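FOR IMMEDIATE RELEASE
November 26, 2022

Mạch opens its doors in Trasalside: a neighbourhood bakery with a long table and a very short menu

Hello! I'm Cúc Vũ, and I've been told that a press release should be written as if by somebody else, with lots of "Vũ commented" in it. I tried that and it sounded like my bank. So this is me, writing at the flour end of the counter, to let you know that Mạch is open at last and that we'd love you to come and see us (and write about us, if you've got the space).

Mạch is a bakery and supper room at 42 Forance Row, Trasalside, in the old Wotel showroom next to the bus stop. If you grew up round here you'll remember the carpets in the window. The carpets are gone but the big window is still there, and so is the brass bell on the door, which I refused to let the builders take down.

I bake with my cousin Đạt Dương. We both learned from our grandmother, who made bánh mì for half her street and never weighed a thing, and then we both went off and did sensible jobs for years. Đạt fitted kitchens. I did payroll. We started selling rolls from a market pitch, and by August we were selling out before the second coffee van had even parked, so we went and signed a lease. My mum still hasn't quite forgiven me for giving up the pension!

Now, the bread. We keep the list short on purpose. There's the bánh mì roll, thin in the crust and very light inside. There's a soft milk roll, glazed with egg, that people buy for hot dogs and then eat plain on the walk home (I've seen you). There's a dark rye that Yaryna Didenko brought with her when she joined us, and I'll happily admit it's the best thing in the shop. Yaryna starts her sour the night before and talks to it in Ukrainian. Fillings change with the week, but there will always be a lemongrass pork, a tofu and mushroom, and an egg one with far too much chilli sauce.

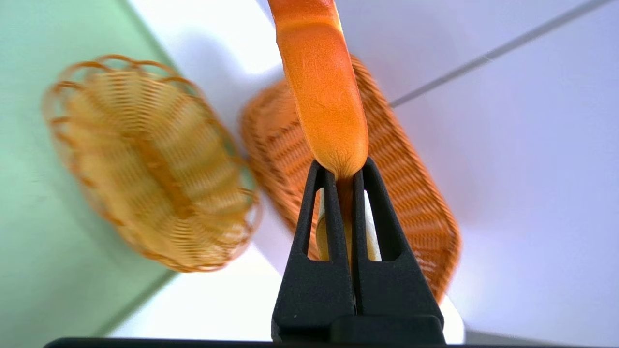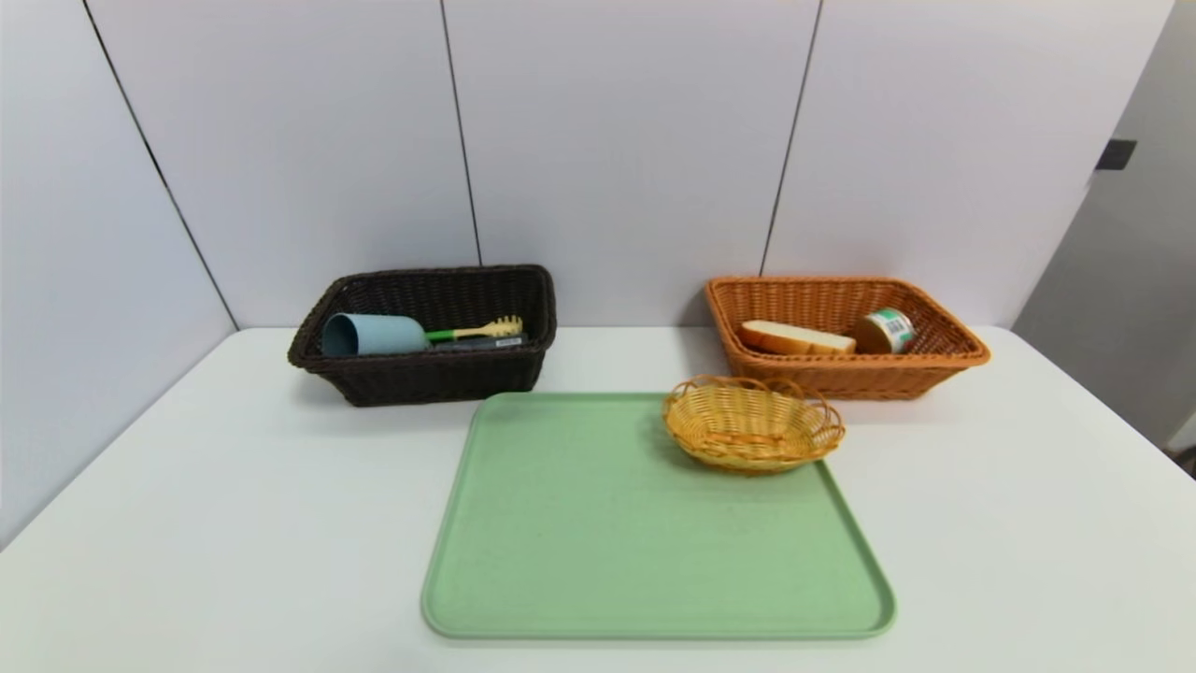
Prices are chalked up by the door and we've tried hard to keep them kind. A plain roll is 74p, and a filled one starts at £3. If it's the last half hour of the day and there's bread left, ask, and we'll do you a bag of whatever's going. We don't freeze anything and I'd much sooner it went home with you.

In the evenings we push the tables together into one long one and serve a set supper. It's one pot, bread, pickles and a pudding, and you sit where there's a chair. Quang Khương is cooking the first run of these and he's starting with his beef and star anise stew, which he's been promising me since he worked the grill at the night market. Rodica Roman follows with Romanian bean soup and a plum cake that I'm already fighting with Đạt over. Bring your own bottle, there's no corkage. If you're coming on your own, please do come, half of our market regulars will be on their own too and they're a talkative lot.

We've also got a baking class for beginners, which runs in the afternoon when the ovens are quieter. You'll mix, shape and bake your own batch of rolls and take the lot home, plus a little tub of Yaryna's rye starter with her feeding instructions (follow them, she will ask). Aprons are provided. Children are welcome as long as they've got a grown-up in tow. Places on the class and at the supper table can be booked at the counter or by leaving a message on the shop phone, and I'll ring you back once my hands are clean.

A few people need thanking. The other shopkeepers on Forance Row lent us ladders, a van, and on one very bad morning a whole sack of flour. Our old market customers filled in 77 little cards telling us what they wanted from a proper shop, and I've kept every one, including the one that just says "chairs". We bought chairs. The council's licensing desk were patient with me through three versions of the same form, and I'm sorry about the second one.

Opening hours: we're open from seven in the morning until two, every day except the first of the month, when we clean the ovens and have a lie-in. Supper starts at half past six. There's a step at the front, and a ramp and a wider door round the side from the car park.

Notes for editors

Mạch is said a bit like "mack", with your voice dropping low and stopping short. Please keep the dot under the a if your system will let you.

Cúc Vũ and Đạt Dương are both free for interviews after two o'clock. Yaryna would rather not be photographed but is glad to talk about rye for as long as you like.

Press are welcome at any supper as our guests. Let us know beforehand if there's something you don't eat.

Contact: Cúc Vũ, Mạch, 42 Forance Row, Trasalside

ENDS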